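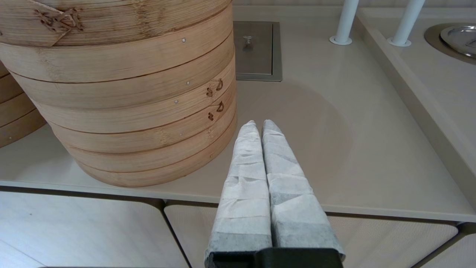
Stacked bamboo steamers on the counter

Back from the kitchenware and food fair at Trulidthorpe, feet killing me, writing this up before I forget it all. Thursday was trade and public together this year, May 2024, and you could tell. Lines for everything. Doors were meant to be open at nine and we were still shuffling around the parking lot at twenty past.

Getting there: train to Oninthorpe, then the 26 bus, which takes forever. Driving is quicker but parking was 15 for the day and the lot fills early. Ticket on the door, cash or card. Book ahead if you can, that line moved three times as fast.

196 stands according to the program, spread over two halls. I did most of the first hall and maybe half of the second. The first is the big equipment – ovens, dishwashers, walk-in coolers, lots of men in suits. Skip it unless you're fitting out a restaurant. Second hall is where the small stuff is. Knives, pans, tea, spices, tableware.

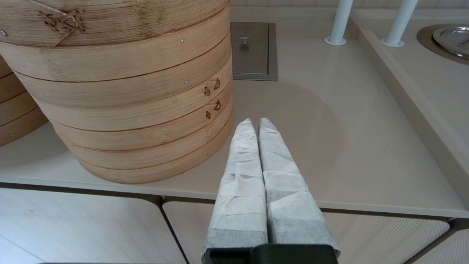 And the second hall is where I should have started, because by two o'clock half the tasting stands had run out. Got the last of the pickled mustard greens at Sullura, sharp and salty, really good. They only sell in catering tubs so I came home without any. Asked about smaller jars, was told January, so we'll see.

Pfeiffer had the longest knife counter in the place. You can try them on carrots and onions, nice idea, though my eyes were streaming from the aisle over. Show price on the paring knives was decent. Bought one. The sharpening demo was packed and I couldn't hear a word past the third row, they need a microphone.
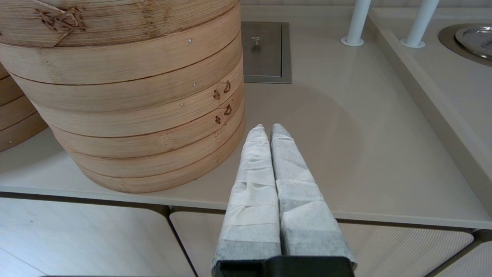
FOOD AND DRINK

Dumpling lunch was the high point. Pork and chive, eaten standing up next to a trash can becuase there were nowhere near enough tables. Stand 264, far corner, behind the tea people. Worth the wait. The noodles beside it looked good too but the line was silly.

Coffee in the lobby – weak, expensive. Bring a flask. The tea stands hand out free cups all day and most of it beats anything from the cafe. Had a roasted green one I'd happily drink every morning, lost the card with the name on it.

Water fountain by the restrooms in hall two, none in hall one that I could find. 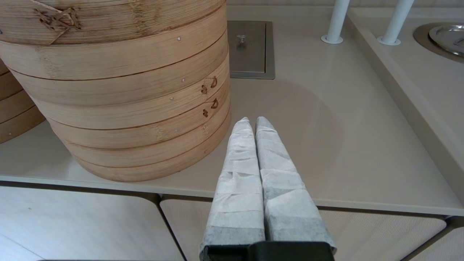

IF YOU GO NEXT YEAR

Start in hall two. Eat before noon. Wear proper shoes, the floor is bare concrete all the way thru. Bag check is free but closes half an hour before the show does, I only just made it. Last bus back to Oninthorpe was full, so leave a bit early or share a cab.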